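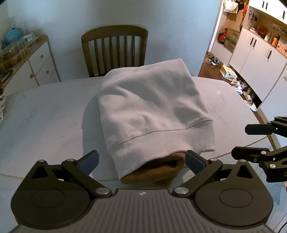
April, dye room notebook, started after the morning tea

Onion skins again. I know I said last time that I was finished with onion skins for the year, but Ljubica came in with a carrier bag of them from her mother-in-law, packed so tight that they made a noise like a paper sack when I opened it, and it seemed rude not to. So this is the record of the onion bath, with a few grumbles about the alum along the way.

Weighed out 100 g of dry skins, mostly brown with a handful of red ones I couldn't be bothered to pick out. Covered with rainwater from the butt (the tap water here is hard enough to stand a spoon in, and it dulls everything) and brought up slowly on the small ring. Kept it just under a simmer for 40 minutes, lid on, window open. The whole corridor smelt of soup all the same and Costel put his head round the door twice to ask what was for lunch.

Strained through the old muslin. The liquor was a lovely deep brown, much darker than the March batch, and I think that is down to the red skins, though Byung-chul reckons it's the pan. He may be right! We used the dented one this time and there's bare metal showing where the enamel has gone. Must try the same recipe in the good pan before I say anything clever about it at the Kudodness open day.

Samples in the bath:
Wool flannel, alum mordant, from the Dumitrescu roll
Same flannel, no mordant
Cotton calico, soya milk, two coats, dried between
Cotton calico, washed only

The mordanted flannel took up colour almost at once, a warm orangey gold, and went on getting deeper for the first half hour or so. The plain flannel was slower and came out a softer tan that I rather like, to tell the truth more than the one I'd planned for. Soya calico gave a decent straw colour, a bit blotchy along one selvedge where I must have folded it before the second coat was properly dry. Washed calico hardly bothered. It came out the shade of weak tea and most of that went down the sink at the first rinse.

On the alum: the new tub is much finer than the old one and it clumps if you tip it straight into warm water. Dissolve it in a mug first, with the water a good deal hotter than you'd think, and then add it to the pot. I lost a good ten minutes chasing lumps round with a spoon. Blagoje, if you are reading this, the scoop that lives in the tub is not the same size as the old scoop, so please weigh it.

Second bath, using up what was left in the pan, with a pinch of iron. I left the flannel in for 2 minutes and it was already olive. Took it out, had a good look, put it back for longer and wished I hadn't, as it went to a flat mud and the handle of the cloth felt harsher too. Short dips from now on.

Light test strips are pinned up on the south window with half of each one under card. Leave them alone for 30 days please, even if the card slips. Just push it back up.

Still to do: rinse out the muslin, order pH strips, ask Fatos whether he has any walnut husks left in the freezer.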